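Wullance Kitchen Arm — Demonstration Day

See the Wullance arm and gripper at work in the Tarnwood simulated kitchen. The session runs on 2018-12-19 in the Lagman building and lasts 20 minutes, with 11 seats per group.

Stovetop work, gripper view first, then the arm with its gripper in the pot:

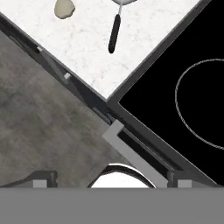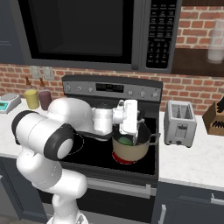

Booking

Quote part number 787 when you write to the Zetalden sales desk. Visitors may try the controls after the run — no experience needed.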